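Ticket: Etikettendrucker Bralten zieht nach jedem Etikett ein leeres nach
Kategorie: Hardware / Treiber
Status: gelöst
Erstellt von: Faizal Hidayat

Hallo zusammen,

ich bin langsam mit meinem Latein am Ende, deshalb jetzt doch ein Ticket. Seit dem Update im April schiebt mein Bralten nach jedem bedruckten Etikett ein leeres hinterher. Immer. Bei einem einzelnen Versandaufkleber kann man damit leben, aber ich habe im Lager gerade 655 Artikel neu auszuzeichnen (Folien, Bänder, Bögen, der ganze Bastelkram eben), und die Rollen sind auch nicht geschenkt.

Zum Aufbau: Der Drucker hängt per USB am Rechner im Packraum, die Etiketten kommen aus der Warenwirtschaft Jenduncombe, Format 96 mm breit, Rollenware von Pillai mit Lücke zwischen den Etiketten. Vorher lief das monatelang ohne Mucken. An der Vorlage habe ich nichts geändert, ich schwöre!

Was ich schon gemacht habe, bevor ihr fragt: Drucker aus und wieder an, Rechner neu gestartet, anderes Kabel, andere Rolle, Druckkopf und Sensor mit dem Pinsel ausgepustet und abgewischt. Alles für die Katz.

Ein Beispielartikel, falls ihr mit den Stammdaten etwas nachstellen wollt: Warengruppe Dekobögen, Farbe Hellgrün, Etikett mit Name, Preis und Strichcode. Nichts Wildes also, keine Umlaute im Namen, keine Sonderzeichen.

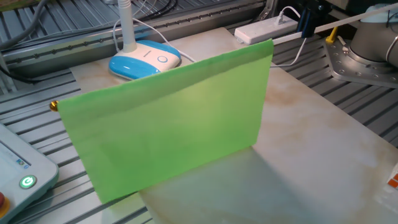
Hellgrün, hochkant auf der Platte mit Marmormuster

Nachtrag, 10:40 Uhr

Danke für die schnelle Antwort! Ich habe wie vorgeschlagen die Kalibrierung über die Vorschubtaste gestartet (gedrückt halten, bis es zweimal blinkt). Der Drucker hat brav ein paar Etiketten durchgezogen und ist dann stehen geblieben, genau an der Kante, wie es sein soll. Danach Testseite aus dem Menü: einwandfrei, kein leeres Etikett! Ich habe mich schon gefreut. Dann aus Jenduncombe gedruckt, und zack, wieder eins leer hinterher.

Also liegt es wohl eher nicht am Sensor. Die interne Testseite ist ja völlig am Treiber vorbei gedruckt, wenn ich das richtig verstehe.

Nachtrag, 11:25 Uhr

Treiber komplett runter, neu drauf, diesmal Version 9 von eurer Downloadseite. Bei der Gelegenheit habe ich gesehen, dass nach der Installation eine zweite Druckerinstanz mit dem Zusatz "Kopie 1" da war. Die habe ich gelöscht und in der Warenwirtschaft den Drucker neu zugeordnet. Ergebnis: immer noch leer, bedruckt, leer, bedruckt.

Dann aus dem Texteditor gedruckt, nur das Wort "Test". Auch da kommt ein leeres nach. Jenduncombe ist damit raus, tut mir leid, dass ich das kurz in Verdacht hatte :)
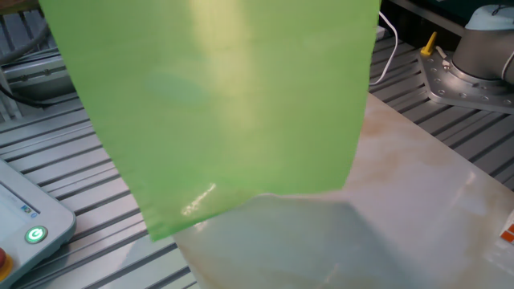 Nochmal Hellgrün, die untere Kante leicht wellig

Nachtrag, 13:10 Uhr

So, jetzt wird es interessant. Meine Kollegin in der Filiale Durnness hat dasselbe Modell, und bei ihr läuft es. Wir haben am Telefon die Treibereinstellungen Punkt für Punkt verglichen (ja, das hat gedauert, nein, es gibt keinen Export dafür, das wäre übrigens mal ein Wunsch an euch!). Medientyp gleich, Geschwindigkeit gleich, Schwärzung bei ihr etwas höher. Aber unter "Seite einrichten" steht bei ihr die Höhe einen Millimeter niedriger als bei mir. Bei mir ist das Format offenbar aufgerundet worden, und damit ragt die Seite ein winziges Stück ins nächste Etikett. Der Drucker denkt, da kommt noch was, und zieht weiter.

Höhe von Hand korrigiert, als eigenes Format gespeichert, als Standard gesetzt. Zehnmal gedruckt, zehn Etiketten, keins leer. Juhu!

Nachtrag, 15:50 Uhr

Hat auch den Neustart überlebt. Inzwischen ist eine große Serie mit etwa 700 Stück durchgelaufen, ohne eine einzige Lücke. Den Wert müsst ihr übrigens an zwei Stellen ändern, einmal in den Druckeinstellungen und einmal in den Standardwerten unter "Erweitert". Beim ersten Mal hatte ich nur die eine erwischt, und nach dem Abmelden stand wieder der alte Wert drin.

Von mir aus kann das Ticket zu. Die Frage mit dem Export der Einstellungen würde ich gern als Wunsch stehen lassen, falls ihr so eine Liste führt.

Viele Grüße aus dem Packraum
Faizal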